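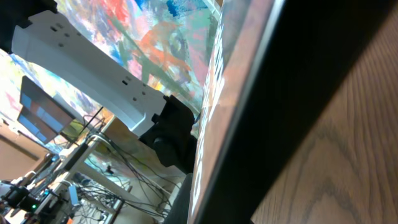
the corner, with painting. cables losing the fight

ok thread time. cable cleanup of the big table, June 2022 edition. been putting this off since we moved in. going fast bc Gaetano wants the table back for dinner

background for the new people: Ximena Bautista (hi) + Gaetano Pellegrini, one shared workroom, one long wooden table, too many things that want power. he paints, I do the books and the shop orders for Cadora. everything with a plug ends up in the same spot

rule one, which I stole from my aunt. pull every cord you can't name. if nothing goes dark in a day it goes in the box. so far the box has 6 chargers, none of them for anything we own

also found: the adapter for the Flokari lamp. lamp went to the thrift store in August. sorry to whoever bought the lamp

the wood grain on this table is so pretty and I have seen maybe a third of it all year. that's the real reason for the thread

step two was getting the strip up off the floor. it used to live behind the radiator and you had to lie down on your stomach to reach it. 400 times I said I'd move it. now it sits on the table with us like a member of the family

someone asked last time why not screw it to the underside. we rent. also the top is solid wood and Gaetano made a face 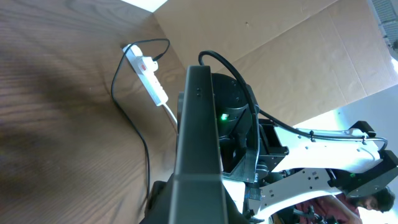
anyway moving on to lengths. most of my mess is not too many cords, its cords that are way too long for where they go. you need a foot, you own nine feet, the other eight feet just wander around the table

fix for that is boring. loop it loose, figure eight, one velcro tie in the middle. don't wrap it tight around your hand, I killed a good laptop cord that way

velcro ties are from Stirkalar, the plain ones. bought 9, lost 3 before I got to the table. if you get the colored ones use one color per person and you'll stop fighting over whose is whose. allegedly

no zip ties. I know they look neater. you will want to undo it in a week and then you're going at a power cord with kitchen scissors

replying to a couple of you - yes I unplug everything before I start. yes even the router. yes he noticed

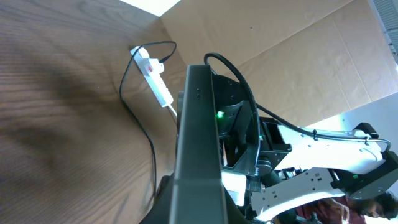
ok switch talk. get a strip with a switch and then put it so you can REACH the switch. ours was face to the wall for a year so it might as well not have had one. now last person out of the room turns it off, that's the whole system

well. last person out who remembers

don't coil the extra on top of the strip and don't throw a sweater over it. I did the sweater thing all winter, do not be me

and no strip plugged into another strip!! I had this in the old place, the landlord Mr. Harawira came to look at the sink and gave me a ten minute talk. he was right

labels: masking tape folded over the cord near the plug end, write on it with a real marker. pen rubs off. mine say things like PRINTER and NOT PRINTER

Gaetano's say nothing bc he "knows them by feel". pulled my monitor out on Tuseday doing that. work saved, barely

ok last part. dust. take it all off, unplug the strip itself, dry brush (I use an old makeup one), get around the openings and the switch. no spray, no wet cloth anywhere near the sockets. let it sit, plug back in one at a time

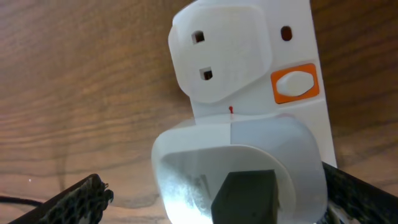 one free socket. claiming it

what's left: the black cables under the painting end. that's roughly a whole other evening and I'm hungry. they're mostly his so maybe he gets his own thread

also still need something to keep the long cord from sliding around on the table. those little stick-on clips leave gunk on wood, right? if you've used ones that dont, tell me the name

box of mystery chargers is free to anyone local, dm me. no you can't have just one

dinner. bye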